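Clumping litter in an apartment: disposal and smell
Cat Care > Litter and Housekeeping

tperch
Posted Friday 7:12 pm
Moved from a house with an outside bin to a fourth-floor apartment. One adult cat, 50 sq m, bathroom with a weak extractor fan. Using Tirari unscented clay, filled to a depth of two inches. Smell is acceptable for the first four days, then climbs quickly no matter how often I scoop. Is this the litter, the depth, or the fan?

Urho Heinonen
Posted Friday 7:40 pm
Depth. At two inches the urine reaches the floor of the tray before the clump sets. You then chip it off the plastic, the clump breaks, and the fragments stay behind. Go to three inches and don't scrape for at least fifteen minutes after use.

kaolin_k
Posted Friday 7:58 pm
Agree on depth, disagree on the wait. Sodium bentonite is set well before that. If it takes fifteen minutes, the litter is old or it has been picking up moisture from the bathroom. What is the humidity in there?

tperch
Posted Friday 8:05 pm
High after showers, no meter. The open bag is stored next to the tub.

kaolin_k
Posted Friday 8:09 pm
Move the bag first. Sealed container, different room. Change one thing at a time or you won't know what fixed it.

G. Ghaffari
Posted Friday 8:31 pm
Also check the tray itself. Scoop scratches hold residue, and washing does very little once the base is rough. I replace mine every June. I weighed the waste for one cat over a month and got 3640 g, so whatever you use for disposal needs to take that kind of load without splitting.

Urho Heinonen
Posted Friday 8:44 pm
Yearly replacement is excessive if you use a plastic scoop. I have had the same Hitau tray for six years. Metal scoops do the damage.

G. Ghaffari
Posted Friday 8:52 pm
Metal lifts a stuck clump in one piece. Plastic flexes and leaves half of it. I would sooner buy a tray a year.

Teemu Nurmi
Posted Friday 9:20 pm
Slot width matters more than material. Too wide and small clumps fall back through, too narrow and you spend the evening shaking. For disposal I gave up on the Tirkeo sealed unit – the refill cartridges cost more than the litter. Plain bucket with a bag folded over the rim, kept within reach, bag tied and taken down every evening. Tray and bucket:
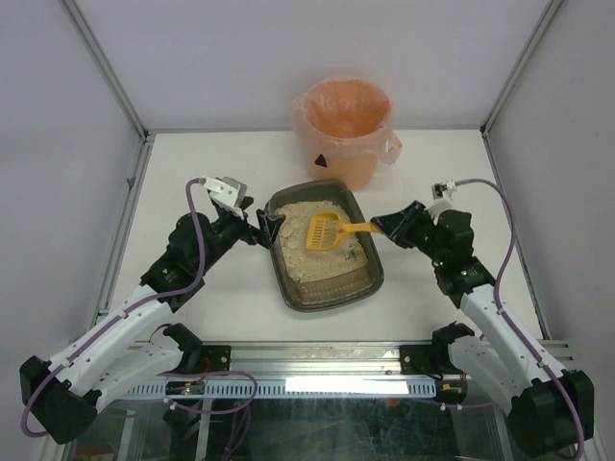
Plastic scoop, clumping litter, lined bucket behind the tray.

kaolin_k
Posted Friday 9:33 pm
An open bucket is fine if it really goes down every evening. Skip two days in a warm bathroom and you have the original problem in a different container. I would want a lid.

Teemu Nurmi
Posted Friday 9:37 pm
Lid traps moisture. Tried it for a winter. Daily removal does the work either way.

anneli_a
Posted Friday 10:02 pm
The fan has not been dealt with. Hold a sheet of toilet paper to the grille. If it doesn't stick, clean the grille and blades before buying anything. Mine was blocked with litter dust after around 19 months.

tperch
Posted Friday 10:26 pm
Paper fell straight off. Grille is gray. Bag has been moved to the hall closet, will clean the fan tomorrow and leave the depth alone for a week.

Urho Heinonen
Posted Friday 10:30 pm
Depth is still wrong.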